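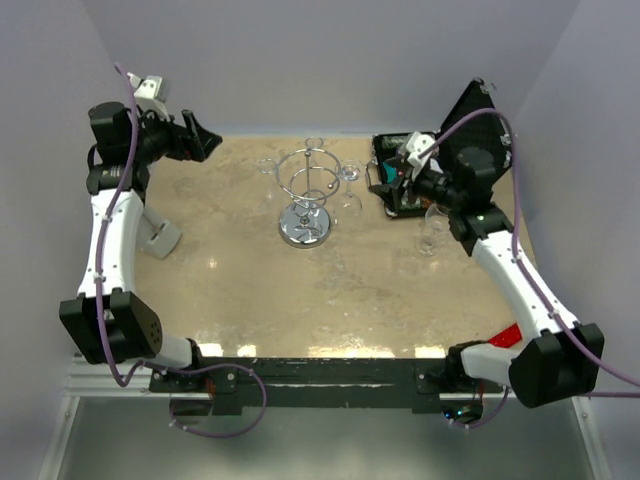 Rutier 2218 countertop dishwasher, six weeks in

Dec 2, 2023

Quick one as I've got people coming at seven. Short version: good on plates, very good on glasses, bad on anything with porridge in it. Keeping it.

Paid 200 for it, plus delivery, from Nikolovski. Cheaper places exist. Nikolovski let you send it back opened, which swung it for me after the Clurkden I had before. The Clurkden leaked from day one and I spent most of a summer arguing about it by email. Never again.

Setting up

Easy if your tap has a thread. Mine doesn't. You can fill it by hand from a jug though, five litres or so through a hole in the top, and that's how I've been using it. Sounds a pain. Is a bit of a pain. You get used to it, and I fill it while the kettle's on.

Drain hose goes in the sink. Hook supplied is rubbish, slides off. I used a bulldog clip.

It's heavier than the page says, or feels it. Two people to get it up on the side. And measure your cupboards first! Door drops down at the front so that's fine, but the filling hole needs a hand and a jug above it and I had very little room to spare. Ended up moving the toaster across the kitchen, which I'm still cross about. Cable is short too.

Programmes

Five of them. I use two.

Normal: just under two hours. Plates, bowls, cutlery all come out fine if you've scraped them. Doesn't like being overloaded. The lower basket claims to fit six settings, and it does if your six settings are saucers. Four proper dinner plates and a saucepan is a full load in real life.

Glass: 40 minutes, cooler water. This is the one I bought it for. We get through a lot of wine glasses in this house (book group, not just me) and hand washing them was doing my head in, plus I snap stems. Have done two since October by hand and none in the machine so far. Touch wood.

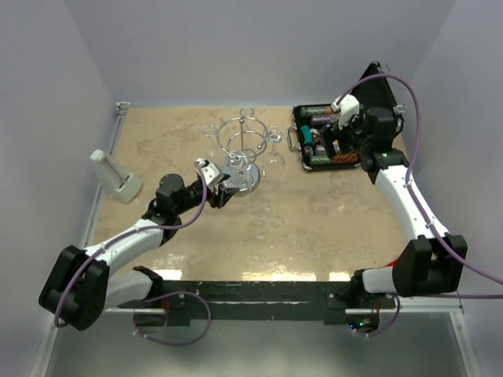 Stems are still the awkward bit. The top shelf has a row of little rubber notches meant to hold them and they're set too close together for anything with a big bowl. Every other notch works. So you get half the glasses in that you'd think. Tumblers no problem. Champagne flutes lie down on their sides and come out with a puddle in, so I tip them and give them a wipe.

Don't trust the drying. It blows a bit of warm air at the end and then gives up. Open the door as soon as it beeps, pull the basket out, leave it ten minutes, then a cloth. If you leave the door shut overnight everything smells of warm cupboard.

Limescale. We're in a hard water area and I was getting a white bloom on everthing by week two. Rinse aid helped. What really sorted it was the Wemedent descaling tablets, one a fortnight on an empty hot run. They cost 99p each singly, a bit less in the big box. There's a salt compartment as well but the cap is a horrible thing to get off, mine came with the thread slightly chewed and I've had to go at it with a rubber glove.

Noise

Quieter than the Clurkden. You can hear the telly over it. The drain pump is loud, a sort of gargling, only lasts a minute. The beep at the end is far too loud and there's no way to turn it off that I can find. Eleven at night, six beeps. Read the manual twice. Nothing.

Niggles, in no order

Filter clogs fast. Rinse it every few loads or you get bits on the glasses.

Cutlery basket is tiny and the handle came off. Clicks back on. Comes off again.

Porridge, egg, melted cheese, no chance. Soak first.

The white door shows every fingermark. Wish I'd gone for the black but it was out of stock.

Light inside is nice, didn't expect to care about that.

Would I buy it again

Yes, at the price I paid. Wouldn't pay much more. If you've got space for a slimline one under the counter then get that instead, it'll hold twice as much and you won't be standing there with a jug. For a rented flat or a kitchen the size of ours it does the job, and my hands are alot happier.

Four out of five. Loses one for the beep.

Will update if it starts leaking. Right, need to go and put the oven on.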